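Filed under: Home & Money, Slow Projects

Last updated October 2024

I have been reupholstering the seats of our dining chairs since June, and I am now most of the way through. There are six chairs. They came with the house when we bought it from a family named Nkosi, who didn't want to move them again, and for years I thought of them as temporary.

The plan had been to replace them. I went to Jullholm twice and sat on everything they had. The set I liked was called Livia and it cost 1,336 dollars before delivery, and when I sat on it for longer than a minute the front edge dug into the backs of my legs. My wife liked a different set that was closer to 3,000. We drove home and sat on the old ones, and apart from the seats there was nothing wrong with them.

So I priced out doing it myself. Fabric, foam, batting, staples and a decent staple puller came to a lot less than either set. I had never upholstered anything. A drop-in seat is supposed to be the easiest thing to start on, and I would agree with that, with the warning that the first one took me an entire weekend and the fourth took an evening.

Most of the time goes into removal. Whoever did these last used far too many staples, and under that cover was an older cover with tacks. I took off both. The bottom layer was a brown stripe that I would guess is as old as the chairs. I kept a piece of it in an envelope. 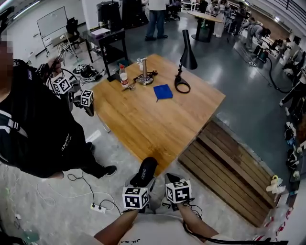
Choosing the fabric was harder than any of the work. I ordered samples from Polunard, who charge for them but take it off your order, and left them around the house for two weeks. Gray looked dirty in the afternoon. Green was fine but fought with the rug. What won was a strong blue, close to the folded royal-blue cloth on the table there, and against honey-colored wood like that it looks better than I expected. I had been sure it would be too bright. It is bright, but a dining room with north windows can take it.

If you are ordering, get more than the calculator tells you. I allowed two seats to the width and forgot that the weave had a direction, so I had to turn the layout and came up short by one seat. The second batch is a very slightly different blue. I put it on the chair that goes against the wall.

A few other things I would tell myself in June. Buy firm foam, even though the soft foam feels nicer in the store. Cut it a little bigger than the board. Staple the middle of each side first and work out toward the corners, and don't trim anything until all four sides are down. Pull the corners tight, look at them, take them out and do them again. Mine have one fold each on the front and two on the back, and I stopped caring about the back.

I got the corner method from Touran Mirzaei, who teaches an evening class at the library – two sessions, bring your own seat. She also told me to write the chair's number on the underside of each board before taking anything apart. The seats are not interchangeable, even when they look it. I had already mixed up two of them by then and spent an hour trying them in different frames.

Two left to do. After that the joints on the chair by the kitchen door need to be reglued, and I have been putting that off because it means clamps, and I own one clamp.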